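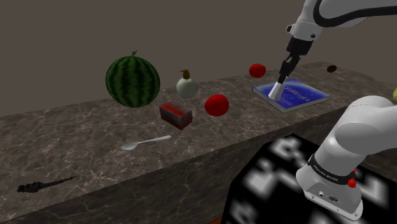
Trilobite legs and a very long Saturday

So I finally made it out to the Korngate quarry! I've been whining about wanting to go since last June (sorry, everybody who reads this) and when Randi Blomqvist had a spare seat in her car I more or less threw my boots at her.

If you've only ever met trilobites as the hard ribbed things on key rings, that's the shell. It was mineral to begin with, so it keeps well. The legs and antennae were much thinner stuff and normally they're gone long before the mud turns to rock. A few sites around the world do have them, and I have spent far too many evenings staring at pictures of those.

Korngate isn't one of those sites. I knew that. I still split every slab as if it might be.

We got there before nine and the shale was soaked, so the first hour was mostly mush. Once we moved up to the drier ledge it went better, and by lunch I had 18 pieces worth wrapping. Nearly all of them are molted bits, cheeks and tails mainly. Trilobites shed their shells as they grew, like crabs do, so one animal could leave a whole string of fossils behind. I love that! It also means that a bed packed with trilobites can be mostly laundry.

My best one is a rolled-up specimen the size of a pea. They curled up like pill bugs when something bothered them, and this one never got around to uncurling. Randi found a bigger one, naturally, and was very gracious about it for the entire drive home.

The labels are going to take me forever. Hedvig Rønning lent me her old notebook from the Stikari section, and she gives every scrap its own number (the last entry is 1256, in tiny pencil) with the layer, the date and which way up it was lying. I've been writing "gray bit, left side" on sandwich bags. I'm starting over properly on 17th March, when I have the day off.

Next up is cleaning the pea. I've got a pin, a soft brush and a borrowed magnifier, and I'm going to go slowly and stop whenever my hand gets tired. If a leg turns up I will be unbearable.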